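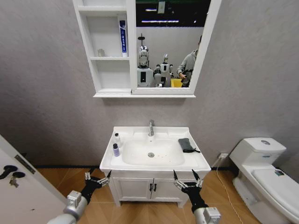
Robot's-eye view of the bathroom set, both grippers open at the front of the basin, brown specks waiting in the bowl.

Right, a few of you asked what I do all day now I've moved to the Oltgate site, so have a thread. I drive the arms. The robot does the basin, I do the robot, and with any luck one day it does the basin without me.

The job on this one is "clean the basin". You go for the dark grey cloth folded on the right of the rim, wipe the bowl, put the cloth back, open both hands, stop. At home that's a twenty second job I mostly avoid. Through the arms my first go took me long enough that my tea had a skin on it.

Cloth is the worst. I'd take bottles all day over cloth! A bottle has sides. A folded cloth on a flat rim is basically a pancake, and you've got to come in low with one finger under the edge and hope the fold comes up with it. If you pinch too high you get the top layer and the rest unrolls into the sink.

Little trick I picked up in my second week: don't look at the gripper, look at where the gripper's going. Same as riding a bike, really. I spent days staring at the fingertips and clonking the forearm on everything.

(I have clonked a lot of things. Front edge of the basin, mainly. Sorry, basin.)

We count episodes, one episode being one go at the task start to finish. The bathroom tasks are on 2848 across everybody here, and 889 of those are the basin wipe. I've done nearly 1000 episodes of all sorts since October and I still mutter "left, left, LEFT" under my breath like I'm parking a caravan.

Somebody asked if you get to bin the bad ones. Depends! If I drop the cloth, pick it up again and carry on, that stays in, and the training lot are quite keen on those because the robot needs to see what getting out of a mess looks like. If I freeze for ages while I have a think, it goes. Robots don't need to learn my thinking face.

The other way we teach is by hand, where you stand next to the arm, take hold of it and move it through the job yourself. Much nicer for small fiddly bits, you can feel when it touches something. Rubbish for anything with two arms though, and in a bathroom there's never anywhere to put your own elbows.

Also you get VERY aware of the mirror. You're leaning in to look at a sink and there's a whole room behind you in the reflection, two white robots and somebody in a grey jacket bent forward by a yellow bin. First few days I kept looking up at it. Now I only notice it when something moves.

The software's from a firm called Asteck and I've got mixed feelings. Arm tracking's lovely. The menu for starting a new episode has 3 confirm boxes, and one of them asks if you're sure you're sure. I've sent feedback. I've sent it twice.

Before this I was on the Zavala project over in Zurergate doing kitchen stuff, mugs and drawers mostly. I thought bathrooms would be easier because there's less in them. Nope. Everything's white, the basin's shiny, and judging how far away a white rim is when you're looking down at it on a screen is a proper skill. I lean my whole head sideways, which does nothing at all.

Things that help, for anyone starting out: shorter sessions than you think, take your watch off, rest your wrists between goes, and say the next step out loud before you do it. Your shoulders creep up round your ears otherwise. Mine are up there now just typing this.

And open the fingers all the way before you go in for anything! Half my early misses were me arriving with the hand nearly shut and then shoving the cloth along the rim like a snow plough.

Will do another one of these on door handles if people want it. Back on basins after lunch.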